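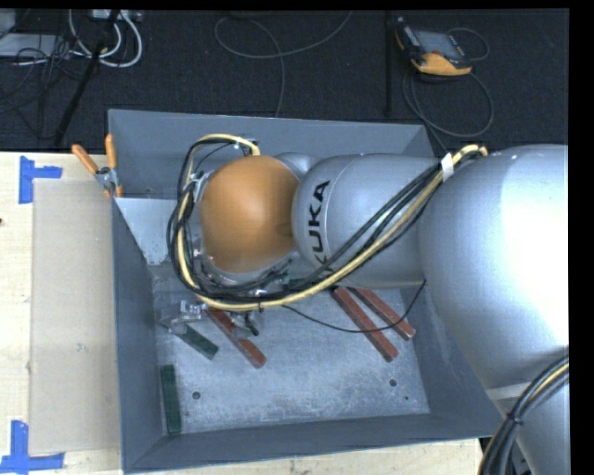
Posted in: Datasets / Bin Picking / Open Day
Search this site Go
September, by Eduard Tóth

# Padalow open day bars: README

Hi! If you came to the open day at Gramcombe and asked me for the data, you've found it. I promised a bunch of people I'd put it up by Monday and I nearly made it.

## What we were showing

The demo was plain old bin picking. There's a metal bin with red and green bars in it, and the KUKA reaches in, grabs one and brings it out to the cardboard sheet with the blue tape on it. Then a visitor tosses the bars back in any old way and we go again. Kids are great at this part (much meaner than I am, they love shoving a bar flat up against the wall).

The building dates from 1977 and the lights in the big room are what they are, so expect glare on the silver parts of the arm. I left all of that in.

## What's in the download

- `picks/` has 500 pick attempts, one folder each, good and bad
- `labels.csv` has the bar color, the result and my notes, some of them grumpy
- `calib/` has 2 calibration files, one for morning and one for after lunch, when we moved the table

Please use the right calibration file! I mixed them up myself and lost an evening to it.

## Known problems

Green bars are harder than red ones. The dark ones get lost against the cables, and the cable bundle loops right around the wrist, so from the side you often can't see the fingers close. Perić is the name of our grasp planner, and it gets nervous near the walls. You'll see a lot of "no plan" rows for bars lying there.

2 folders have no result in the labels. I was talking to the school group from Vornamville and forgot to type it in, sorry.

## Using it

Teaching, homework, your own projects, all fine by me. If you publish something, call it the Padalow open day set and drop me a line, I'd love to see it. Fixes to the labels are very welcome too, just send me the folder number and what you think it should say.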